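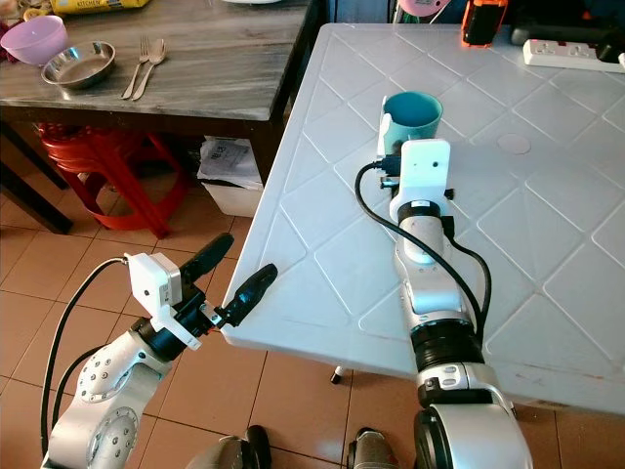 Figure 4.1 A teal mug on a white plastic table, power strip at the far edge.

Chapter 4
Surfaces, Vessels and Small Tools

Before you read

Take a sheet of paper. Write down every object you touched at your last meal, from sitting down to getting up. Include the table. Most people forget the table. Keep the list, you will need it for Exercise 4.3.

4.1 Starting with the table

Chapter 3 dealt with storage: shelves, bins, what goes behind a door. Now the open surface. Everything in a home passes over one at some point. Groceries come in, get put down. Cups get put down. Mail, chargers, keys, same.

Two questions to ask of any tabletop. What is it made of, and what is it made to look like? Not always the same answer. A plastic top can be molded with a raised pattern, diamonds in Figure 4.1, or left flat. Raised patterns hide small scuffs well. They also hold crumbs. Run a cloth across one, then run a dry fingertip the other way and you will feel what the cloth left in the low parts. A soft brush first, cloth second.

Stone and stone-look tops behave differently. Crumbs slide. Spills spread, and they spread fast on a polished top. Grey veining hides a spill of milk better than you would think, so wipe the whole surface and dont trust your eye. Acid is the other worry on real marble: lemon, vinegar, tomato. Dull spots that do not wash off. See Table 4.2 for cleaners by surface.

Rounded corners versus square. Rounded is kinder to hips and small children. Square gives a little more usable area and pushes flush to a wall. For the Tanoli floor plan (inside back cover) we use rounded throughout, the passage is tight.

A word on power near a work surface. Keep the strip to the far side, cords running away from where liquids sit. Mugs and open sockets are poor neighbors. Check for a plug left in when the thing it feeds has gone.

4.2 What ends up on a kitchen table

Left alone, a kitchen table fills. It does not fill at random. Eating things, prep things, cleaning things and a fourth group this book calls strays: tissue, bits of wrapping, the item somebody meant to take upstairs. Sort by group before you sort by size. Beginners nearly always go for size, big stuff first, and end up with a pile of forks and no idea which are clean.

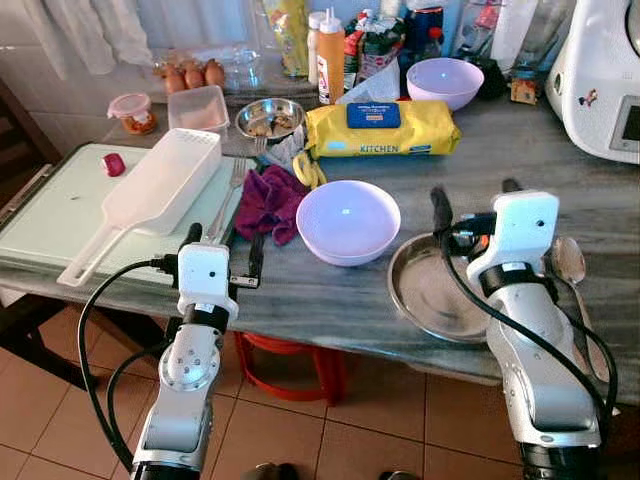 Start with anything holding food. Covered and put away, or scraped out. A fork left standing in a bowl goes with the bowl to the sink, one trip. Next, the empties. Bowls that match should be stacked together even if they were used at opposite ends of the table, lavender with lavender. Steel plates under, plastic bowls on top. Plastic is lighter and a stack with the weight at the bottom travels better.

Flatware after that. Gather loose forks and spoons in one hand, handles together. Scissors separately, handles toward you.

A cutting board is a surface on top of a surface and gets treated as one. Clear it completely before lifting. People try to carry a board with a basket still sitting on it, and a basket with a long handle will swing. Take the basket off. Then the board.

Cloths and tissue look alike when crumpled and are not alike. Cloth to the laundry or the hook, tissue to the trash. Wipes stay out until the very end, you need them. A printed pack marked KITCHEN belongs in the kitchen, and the lid should be pressed shut after every pull or the top few sheets dry out.

Last, wipe the table. Far side toward you, overlapping strokes, and do the edge too.

Key terms

Surface load: everything resting on a top at one moment.
Vessel: any item that holds food or drink, open or lidded.
Stray: an item with no job at the surface it is on.
Clearing order: food, empties, flatware, boards, cloths, wipe.

Exercise 4.1 Clear a table in the order given. Time it. Reset everything and clear by size instead. Write down both times and anything you had to pick up twice.

Exercise 4.2 Using the Zirnia household (page 50), sketch where the power strip should go. Mark every seat with an X. Show wich seats can reach the strip without standing.

Exercise 4.3 Go back to your list from Before you read. Mark each item V, T or S for vessel, tool or stray. Did you list the table?

Read section 4.3, Washing Up by Hand, before the lab.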